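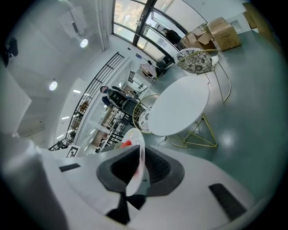 The Drelier table and two of the matching chairs by the windows at Drirnamwood's Cutport showroom.

Drirnamwood opens Cutport showroom with the Drelier table and chairs

New space lets customers sit at the furniture, eat at it and take their time before they order

CUTPORT – Drirnamwood, the maker and seller of tables and chairs for small homes and cafes, will open a new showroom in Cutport this October. The first range on show is Drelier, a round white table with gold-colored metal legs and a matching chair with a printed seat.

The showroom covers 2000 square feet on one open floor, with tall windows along one side. Until now, Drirnamwood has sold by catalog and through a small number of stores, and most people who bought a table had not sat at it first. The Cutport showroom is the company's first space of its own that is open to the public.

"People ask us the same things on the phone," said Yayra Kpodo, who runs the showroom. "Is it big enough for two dinners? Does the chair dig into your back? I can tell them what I think, but they would be better off coming in and having lunch at it."

Visitors can do that. The showroom has plates and cups on hand, and there will be fruit and coffee during opening hours. Customers may also bring their own dishes from home to see how they look and fit on the tabletop. Several people who came to an early viewing did this, and one couple brought the serving bowl they use every night, set it down in the middle of the table, and placed their order after moving it back and forth a few times.

The Drelier table

Drelier is meant for places where a full-size dining table will not go: the end of a kitchen, a bay window, a studio apartment, the front corner of a coffee shop. The top is round, white and smooth with a glossy finish. It sits on thin gold-colored legs set at an angle, so that the base makes a set of open triangles below the top.

The open base was the part that took the longest to settle. An earlier version had a single center post and a heavy foot. It was steady, but customers who tried it kept hitting the foot with their shoes, and it was hard to sweep under. With the angled legs, a broom or a vacuum head goes straight through, and the floor can be seen from most sides of the table. In a small room this makes a difference to how full the room feels.

Each leg ends in a clear foot cap to protect the floor. Caps wear out in time, and a spare set comes in the box. More can be ordered by mail or picked up at the showroom counter.

The tabletop can be wiped with a damp cloth and a little dish soap. Drirnamwood advises against scouring pads and against putting pans straight from the stove onto the surface. Juice, sauce and coffee should be wiped up the same day. Care cards with this advice come with every table, and the same text is printed on a label under the top, where it will not get lost.

The Drelier chair

The chair has a wire frame in the same gold color as the table base, with long slender legs and a wire back. The seat is white, printed with a dark floral design that has some of the look of a mandala. The print was chosen from a group of 27 patterns that the company tried on sample chairs over the past year.

"We had plain ones, stripes, leaves, a green check I liked a lot and still like," Kpodo said. "The green check looked good alone. Next to the gold it looked like a picnic. The floral one held up in every room we put it in."

Because the table is plain, most of the pattern in the set comes from the seats. Customers who want less of it can order two printed chairs and two in plain white, at the same price. Plain black seats will follow.

The seat cushions come off for cleaning. They are held on with short straps that fasten below the seat, and no tools are needed. Covers should be washed cold and dried flat. The company does not advise tumble drying, as the print can fade.

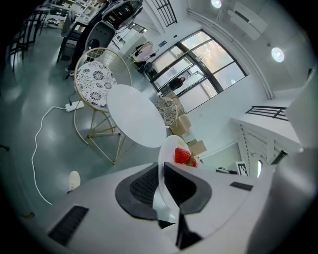
Room to see and use the pieces

The showroom has been laid out so that the table can be viewed by daylight. White tops and gold-colored legs change a good deal between a shaded corner and a bright window, and Drirnamwood suggests that customers come at the time of day they are most often at home. The windows give the best light before noon. Ceiling lights are on all day, and staff can turn off the lights nearest the table for anyone who wants to compare.

The floor is smooth and gray, with a shine to it. Customers with carpet or rough tile at home can ask to have a table moved onto one of the floor samples kept at the back, which include short-pile carpet, brick tile and unfinished boards. The legs sit differently on each. On thick carpet the company advises wider foot caps, sold separately.

Power outlets are placed at floor level near the tables so that visitors can plug in a laptop or a lamp. Many of the people who buy small round tables use them as a desk for part of the day, and Kpodo said she would like them to try that too.

"Come in and answer your email for an hour. Nobody will bother you," she said. "If your elbows are hanging off the side, then you know you need the larger one."

Sizes and prices

The Drelier table will be sold in two sizes. The smaller is 60 centimeters across and is meant for one person, or for two having coffee. The larger is meant for two people having a full meal, and can take a third chair when needed. Both sizes have the same base design and the same height, so two tables can stand side by side without a step between them.

Full prices will be posted at the showroom and in the printed catalog on opening day. Chairs are sold singly or in pairs. Cafes and other businesses can place orders of up to 100 chairs through the Cutport showroom, with delivery to one address. Larger orders are handled by the main office.

Delivery and packing

Delivery in and near Cutport will be handled by Yakubu, a local moving and storage firm that has worked with Drirnamwood on store deliveries for the past two years. Yakubu crews will carry furniture up stairs, put the table together, and take the cardboard away with them if the customer asks.

Tables are shipped in two boxes, one for the top and one for the base. Chairs are shipped fully built, except for the cushion, which is packed by itself and strapped on at the end. Drirnamwood stopped using foam corners in its packing earlier this year and now uses folded cardboard. The boxes are a little larger as a result. Customers who plan to take a table home by car should check the box sizes in the catalog first, or call the showroom and have someone measure.

Customers who carry a table home themselves will need one hex key, which is in the box taped to the base. Put the top face down on a blanket, fit the base, and tighten each bolt by hand before using the key. Most people can finish the job alone, though turning the larger table upright is easier with two.

Returns

Anything bought at the showroom can be returned unused within the period printed on the receipt. Boxes are not needed for a return – Yakubu can collect a table as it stands, for a fee. Cushions that have been washed cannot be returned, but a fault in the stitching or the print will be put right at no cost.

Visiting the showroom

The Cutport showroom has step-free entry from the street. Doors open at 10 a.m. and close at 6 p.m. No appointment is needed to look around or sit down. Customers who would like help planning a room should book ahead by phone and bring a rough drawing with the wall lengths marked on it, along with the width of the narrowest door on the way in.

Work on the space will go on for a short while after the opening. More stock is still to be unpacked, and a second display with bar-height seating will be set out at the far end of the room once the Drelier range has had its first weeks. Details of that range will be given in a later release.

About Drirnamwood

Drirnamwood designs and sells tables, chairs and stools for homes and small businesses. Its catalog is printed twice a year and is free by mail. Replacement parts, including foot caps, bolts, straps and seat covers, are kept for every range the company sells.

Media contact

Yayra Kpodo
Drirnamwood, Cutport showroom
Sample seat covers and printed price lists are available to press on request. Writers and photographers who would like to visit before the opening are asked to call the showroom in the morning, before 10 a.m.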